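March 9, 2024

Well, the arm quit on me again, and this time it gave me a bit of a scare.

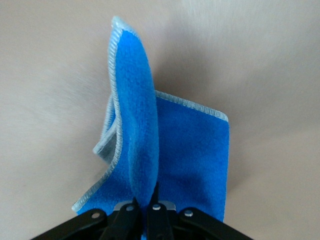
I was on run 22 of the folding job, the blue cloths, and things had been going so nicely that I'd started thinking about lunch (first mistake!). The grip kept closing fine. Then I pressed stop to straighten a cloth, and the arm just kept going up for another second or so with my hand right there beside it. No pinch, no bruise, but my heart was going like mad.

So I hit the big red button, which did work, thank goodness, and sat on the floor for a while. Then I went through the log. The stop message went out when I pressed it, and the controller picked it up 700 milliseconds late. I had the same kind of lag in February and blamed the old Stikard cable, swapped it, and felt very clever about it. Guess it wasn't the cable!

I wrote to Kinsella and asked whether the last update touched the stop handling. No answer yet. Until I hear back, the speed is down to 30 percent and I'm keeping my hands out unless the power is off, even for a crooked cloth. I put that on a sticky note on the monitor, in capitals.

Still eight runs to go for the Orine people and I don't feel like doing any of them tonight. Leftover soup, then bed.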